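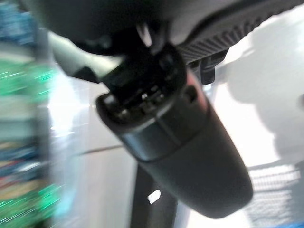 그림 2. 암회색 원통형 플라스틱 외피와 상단 개구부. 이음 고리를 경계로 표면의 색조가 약간 달라진다.

4. 소형 폐제품의 배출 경로와 분류 관행

4.1 조사 지역과 수거 체계

Hallside 지역의 소형 폐제품 수거는 두 개의 경로로 운영된다. 첫째는 공동주택 단지에 설치된 상설 수거함을 통한 배출이며, 둘째는 행정동 단위로 실시되는 순회 수거이다. 두 경로에서 모인 물품은 Flundow 선별장으로 운반되어 1차 분류를 거친 후 재질별 처리 업체로 인계된다. 본 연구는 이 중 선별장 반입 이전 단계, 곧 주민이 물품을 버리기로 결정한 시점부터 수거 차량에 적재되는 시점까지를 주된 분석 대상으로 삼는다. 선별장 내부의 공정 효율에 관하여는 제5절에서 별도로 다룬다.

상설 수거함은 크기와 투입구의 형태가 단지마다 상이하다. 비교적 최근에 조성된 단지에는 전지, 소형 전기제품, 혼합 플라스틱을 구분하는 분리형 수거함이 설치되어 있으나, 오래된 단지에서는 하나의 투입구에 모든 소형 물품을 함께 넣도록 되어 있는 경우가 많다. 후자의 경우 분류의 책임은 사실상 선별장으로 이전된다. 관리 규약에는 배출자가 전지를 제거한 후 투입하도록 규정되어 있지만, 수거함에 부착된 안내문에 해당 내용이 누락된 단지도 확인되었다.

순회 수거는 11월을 제외하고 연중 동일한 간격으로 시행된다. 11월에는 김장 폐기물과 낙엽의 수거량이 급증하여 차량 배정이 조정되며, 이 기간에 소형 폐제품은 상설 수거함에 집중된다. 면접 참여자 다수는 이 시기의 일정 변경을 사전에 알지 못하였다고 응답하였다.

4.2 자료 수집 방법

자료는 반구조화 면접, 수거 일지 검토, 배출 일기의 세 가지 방식으로 수집하였다. 면접에는 40가구가 참여하였으며, 가구별로 물품의 보관과 배출을 주로 담당하는 성인 1인을 대상으로 하였다. 이들 가운데 15가구는 6주에 걸쳐 배출 일기를 작성하였다. 배출 일기에는 물품의 명칭, 보관 장소, 마지막으로 사용한 시기, 배출을 결정한 계기 및 최종 배출 경로를 기록하도록 하였고, 서식은 Hekley 생활폐기물 조사 사업에서 사용된 양식을 수정하여 적용하였다.

수거 일지는 순회 수거 담당 기관의 협조를 받아 열람하였다. 일지의 기재 방식은 작성자에 따라 편차가 컸다. 어떤 일지는 물품을 품목 단위로 적고 있으나, 다른 일지에는 포대의 수량과 적재 시각만이 남아 있다. 따라서 본 절에서는 일지를 양적 비교의 근거로 사용하지 않았으며, 면접 내용의 시기와 순서를 대조하는 보조 자료로 한정하였다.

면접 녹취록은 연구진 2인이 독립적으로 부호화하였다. 부호의 체계는 Muñoz 분류표의 상위 범주를 출발점으로 하되, 국내 주거 환경에서 반복적으로 나타나는 '베란다 보관'과 '명절 전 정리'를 하위 범주로 추가하였다. 부호가 일치하지 않은 구절은 원문을 다시 읽고 협의하여 확정하였다.

4.3 재질 판단의 어려움

면접에서 가장 빈번하게 언급된 곤란은 물품의 재질을 판단하는 일이었다. 투명하거나 밝은색의 용기류에 대하여는 대부분의 가구가 안정된 기준을 가지고 있었다. 반면 어두운색의 단단한 외피를 가진 물품에 대하여는 동일한 가구 안에서도 판단이 엇갈렸다. 그림 2에 제시된 것과 같이 외부는 플라스틱이면서 개구부 안쪽에 작은 부품이 들어 있는 물품은, 플라스틱류와 소형 전기제품 중 어느 쪽으로 배출하여야 하는지에 관하여 응답이 일치하지 않는 대표적인 유형에 해당한다.

이러한 불일치에는 적어도 두 가지 층위가 있다. 하나는 명칭의 문제이다. 안내문은 품목명을 기준으로 작성되어 있으므로, 배출자가 손에 든 물품의 이름을 모르면 해당 항목을 찾을 수 없다. 본체와 분리되어 서랍에 남은 부속품의 경우 이 문제가 두드러졌다. 한 응답자는 본체를 이미 몇 해 전에 처분하여 남은 부품의 용도를 설명할 수 없었고, 결국 종량제 봉투에 넣었다고 진술하였다.

다른 하나는 분해 가능성의 문제이다. 이음매가 있는 물품을 배출자가 직접 분리하여야 하는지에 대한 규정은 명확하지 않다. 일부 가구는 나사가 보이는 경우에 한하여 분해를 시도하였으며, 결합부가 맞물림 방식으로 되어 있으면 그대로 배출하였다. 공구의 보유 여부도 영향을 미쳤다. 다만 공구를 갖춘 가구가 언제나 분해에 적극적인 것은 아니었고, 과거에 부품을 파손한 경험이 있는 응답자는 오히려 분해를 회피하는 경향을 보였다.

색상 또한 선별 단계에서 별도의 쟁점을 형성한다. 탄소계 안료로 착색된 플라스틱은 근적외선을 흡수하는 성질로 인하여 광학 선별 장비에서 재질 식별이 어려운 것으로 알려져 있다. 그러나 면접에 참여한 가구 중 색상을 배출 기준으로 고려한다고 답한 사례는 드물었으며, 안내문에도 이에 관한 언급은 없었다. 선별장의 기술적 제약이 배출자에게 전달되지 않는 구조라고 볼 수 있다.

4.4 보관 기간과 배출의 계기

배출 일기의 분석 결과, 소형 폐제품은 사용이 중단된 직후에 배출되는 경우가 적었다. 대부분은 서랍, 신발장 상단, 베란다 수납장 등에서 상당 기간 보관된 후 다른 물품과 함께 배출되었다. 계기로는 이사, 도배, 가족 구성원의 독립, 명절을 앞둔 정리가 주로 기록되었다. 고장의 확인이 배출의 직접적 계기가 된 사례도 있었으나, 이 경우에도 동일한 용도의 새 물품이 도착할 때까지 기존 물품을 보관하는 양상이 나타났다.

보관을 지속하는 이유에 관하여 응답자들은 재사용의 가능성, 개인정보에 대한 우려, 배출 방법의 불확실성을 들었다. 개인정보에 대한 우려는 저장 기능이 있는 기기에 국한되지 않았다. 저장 기능의 유무를 확신하지 못하는 물품 전반으로 우려가 확대되어 있었으며, 이는 고령 응답자와 청년 응답자에게서 공통적으로 관찰되었다.

보관 장소는 배출 경로의 선택과도 관련되었다. 현관 가까이에 보관된 물품은 상설 수거함으로, 베란다나 창고에 보관된 물품은 순회 수거로 배출되는 비율이 높은 편이었다. 전자는 외출 시에 소량씩 처리되고 후자는 정해진 일정에 맞추어 한꺼번에 처리되기 때문인 것으로 해석된다. 단, 승강기가 없는 저층 주택에서는 보관 장소와 무관하게 상설 수거함의 이용이 우세하였다.

4.5 해석의 한계

본 절의 결과는 Hallside 지역의 수거 체계를 전제로 한 것이므로, 수거함의 배치나 위탁 방식이 다른 지역에 그대로 적용하기 어렵다. 배출 일기는 자기 기입 방식에 의존하며, 기록 행위 자체가 평소보다 많은 배출을 유도하였을 가능성도 배제할 수 없다. 실제로 일부 참여 가구는 일기 작성을 계기로 오래 보관한 물품을 정리하였다고 밝혔다.

또한 임차 가구와 자가 가구의 차이는 본 조사에서 충분히 검토하지 못하였다. 임차 가구의 일부는 이전 거주자가 남긴 물품을 함께 보관하고 있었고, 해당 물품의 처분 권한에 대하여 임대인과 합의하지 못한 상태였다. 이들 물품은 배출 일기의 분석에서 제외하였으며, 관련 면접 내용은 부록의 사례 기술에 수록하였다.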